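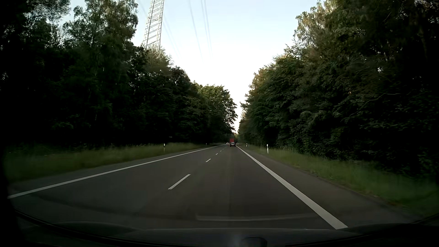 The Bretberg road, March.

March, 7:40 in the evening, bench 2

Picked up the Drelora from the chapel hall in Bretberg. It's on the bench now and I have one working shoulder. For the record, the man who said it was "a small one, like a sideboard" had evidently grown up among enormous sideboards.

What it is: single manual suction reed organ, two sets of reeds split at the middle, eleven stop knobs of which I believe six do something. Walnut case, one candle stand missing, the other glued on upside down. Serial number stamped inside the back is 1,760. Said Nasr looked this up in the photocopied list we got with the Reden stock and the list starts at 3,000, so all we've learned is that it's older than our paperwork.

Complaint as given over the phone: "It breathes but it doesn't sing." Complaint as found: it doesn't breathe either.

Leak test before taking anything apart. Pumped the reservoir fully closed, let go of the treadles, started the watch. It was open again in 2 seconds. I'd like to see fifteen at the very least, and a decent one will go half a minute. Did it three times in case I'd been slow with my foot. I hadn't.

Took the back off. Inventory of the interior, not counting organ parts: hairpins, a hymn number card (the 4 with a corner chewed off), hazelnut shells in quantity, a child's mitten, a pencil sharpened at both ends. The mice have been living in the treble end and I can't fault their taste, the felt is thicker there. They ate the pallet felt under five keys and left the leather, which I would have thought was the better meal.

Earlier repairs, oldest first as near as I can judge:

Reservoir recovered once in proper rubber cloth, neatly, by somebody who knew the job. The cloth is now stiff as a cracker and splits if you look at the fold.

Both exhausters patched with what I'm fairly sure is raincoat. Good tight work, wrong material. Put a square of it in the envelope at the back of this book.

Everything after that is silicone. Silicone on the hinges, silicone around the wind chest, silicone on a screw that had never been loose. Whoever it was had a full tube and meant to go home with an empty one. New glue won't hold to the wood wherever that stuff has been, so it all has to be scraped to clean grain. Allow two evenings. Allow three, you always write two.

Reeds. Pulled the lot with the hook and laid them out in order on the ruled board. 13 won't speak at all. Nine of those are only dirt, and came back after a brush and a slip of paper under the tongue. Two have verdigris at the rivet and may or may not come back. The F below middle C is cracked across the root and is finished. The last one is a G from some other organ altogether, filed down to fit the slot with a coarse file by a person in a hurry. It looks like a dog has had it.

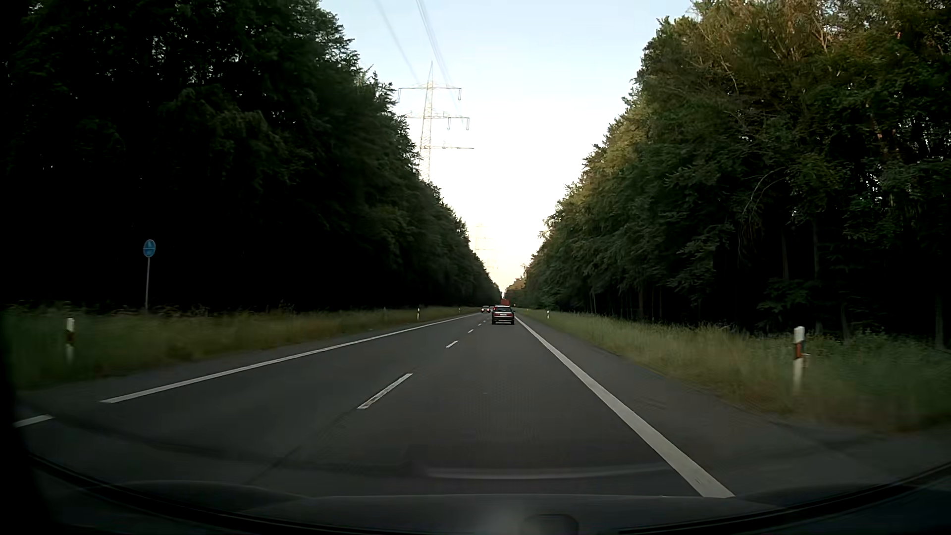

Pitch before cleaning is a shade under A435 through the middle and wanders sharp at the top, which may be the tongues worn thin or may be somebody's earlier opinion about tuning. I'm leaving it. The hall's piano is down there with it by now, I played a chord on it while waiting for the trolley, and if I bring the organ up to modern pitch the two of them will never speak again.

Said wants to do the reservoir in the heavy cloth from Sönmez. I want the light one. We've had this argument over every organ since he started. His side: the heavy stuff outlives the owner. My side: it also needs the legs of a cyclist, and the average age of the Bretberg organists is, by their own account, considerable. Settled it by folding a sample of each around the old rib and working it by hand fifty times. The heavy one stood up by itself on the bench afterward like a tent. Light cloth it is. Said has asked me to note that he doesn't agree.

Glue: hide glue, fresh, the batch in the fridge door has grown something. NOT the white stuff, no matter how cold the shop is. We'll be wanting this apart again in forty years, or somebody will, and I've spent today forming views about the people who came before me.

Stop action. Dulciana, Diapason, Viola and Melodia all open what they should. Vox Humana turns a paper fan which is jammed solid with hazelnut. The knob marked Celeste is connected to a rod, the rod is connected to a lever, and the lever is connected to nothing, with no screw hole or felt mark to show it ever was. Said's theory is that it was there to make up the number of knobs. I've seen that before on cheaper makes. I put it back as found. If a person feels the music improves when they pull it out then it's doing its job better than the Vox Humana.

Keys are level apart from the two outer Cs. Covers are all original, one chip on the low E, smooth from thumbs, leave it. Balance pins rusty but sound. Polish and graphite.

Treadle straps: both gone. The left had been replaced with a man's belt, buckle and all, set to the third hole. The webbing in the drawer under the vise is the right width but it's the bright blue, and I'm not sending an organ back to a chapel with bright blue straps. Ask Sönmez for the brown when ordering the cloth.

To order: light rubber cloth, 2 yards. Brown webbing. Pallet felt, the dense one. A reed for the low F, try the Reden stock first, third drawer, the ones in the tobacco tins. I looked through the first tin tonight and found four F sharps and a razor blade.

Price. I told them on the phone I'd let them know once I'd seen inside. I've now seen inside. Going to sleep on it, as the figure I had in mind at noon was for an organ with one leak.

Nuts swept up. Mitten is in a bag taped to the back panel, in case it's wanted. Reeds are covered with the sheet, please don't put coffee on the board. Glue pot unplugged 9:50.

Added next morning: Said found the F in the second tin. It's a hair long in the tongue but it's the right pattern, and it says F on it in pencil.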